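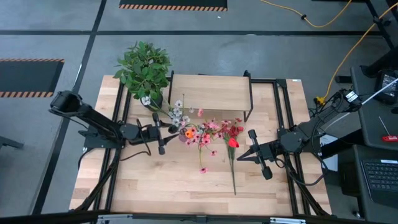
Unit 5. Storing cut stems before sale
Course: Post-harvest Handling, evening group
Notes by Facundo Bustos, corrected by Rahel Imhof

12 shares | 3 comments

Last time we finished with the grading table. Today we speak about what happens between the field and the shop, when the stem has no roots any more but is still alive.

5.1 Water uptake
A cut stem drinks through the small tubes in its lower end. Air can enter these tubes when we cut, and then the water column is broken. Please cut again before the stems go in the bucket, and remove the lower leaves. Leaves under the water feed bacteria, and bacteria close the tubes.

5.2 Respiration
The flower burns its sugar reserve. In a warm room it burns faster. This is the main reason for the cold room, and you will need it for the written exercise. Tropical flowers are an exception: many of them are damaged by the temperatures that roses like very much.

5.3 Ethylene
Ripe fruit gives off this gas. Carnations are very sensitive to it, and their petals roll inward. Do not keep apples in the same room, also not for one night.

5.4 The Dullar farm
The farm sent 3,604 stems in August, in buckets of 18 stems. The last bucket was not full. Calculate how many buckets were needed and how many stems were in the last one. Then read the packing sheet from Rainer and write, in 200 words, which step you would change first. Do not write more than this, I will stop reading.

For next class
Read the chapter on transport. Bring your own knife, clean, and a bucket you have washed with soap.

Comments (3)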